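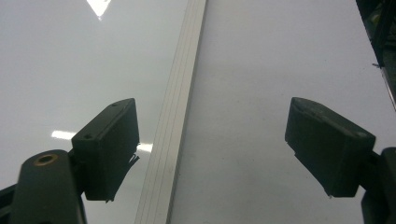

Toltance Garage wrote back under last night's post to say I'd be mad to touch the rear springs before sorting the steering damper, and that a new set of leaves won't cure a wobble that starts at the front. Fair enough, and thanks for taking the time! I've had a whole day to chew on it, so settle in, this will be a longish one.

1/ For anyone new, the old wagon has a shimmy through the steering wheel that comes on at 95 km/h, goes away a bit after that, and comes back if I hit a patch of rough bitumen. It never did it before the lift went in back in April. I have been blaming the rear springs, mostly out of stubbornness, as they're the bit I'd already decided to spend money on.

2/ So this morning before work I had the wheels dead ahead and got my better half to rock the steering while I lay underneath with a torch. There is play at the panhard rod, at the chassis end. You can see the bolt move before the rod does. I'd torqued that bolt myself and was quite proud of it, too.

3/ The bush looks fine, which surprised me. I think the hole in the bracket has gone a bit oval. If you've lifted a solid axle rig and left the standard rod on, have a look at yours, because the angle is steeper than it was and that bracket cops the lot.

4/ Someone asked which rod I'm looking at. It's the adjustable one from Karppinen, left-hand thread one end and right-hand the other, so you can wind it out with the thing still bolted in and bring the axle back to centre. Mine is sitting 12 mm over to the driver's side at the moment and yes, I measured it twice, and then once more after a cup of tea.

5/ The other choice was the Odetti rod, and I did go back and forth on it for most of a week. Lovely thick tube, but it has a spherical joint at both ends, and I drive this to the shops and to my mum's as well as up the tracks. I'd like to keep some rubber in there and keep my fillings in my head.

6/ On price: the rod is 400 dollars by itself. With the weld-on brace for the bracket, the damper that Toltance are so keen on, new bolts and an alignment it all comes to $1,045, and I had to go and have a little sit down. The springs will wait until next year, I suppose. Poor old springs.

7/ A few of you said to just fit the damper and be done with it. I understand the temptation (I've got the same temptation myself, it's the cheap part and it goes on in half an hour) but I'd be hiding the play instead of getting rid of it. Rod and bracket first, drive it, then the damper goes on after. So Toltance and I nearly agree, just in a different order!

8/ Does anyone near Plesham have a tapered reamer I could borrow for a weekend? I'm happy to swap for the use of my spring compressors, or a boot full of lemons, the tree has gone berserk. I'd rather not drill that bracket out freehand and make a dog's breakfast of it.

9/ Oh, and to whoever asked about tyre pressures, I did try that first, up and down a few psi at a time, and I had the fronts rebalanced as well. It moved the speed where the shimmy starts by a whisker and did nothing else. Worth doing before you spend any real money, though, so please don't skip it on my account.

10/ The parts are ordered and the counter fellow reckons they'll be in on Thu 12 November. I'll put up the torque settings I end up using once it's all back together, and the alignment printout too if the shop will give me a copy.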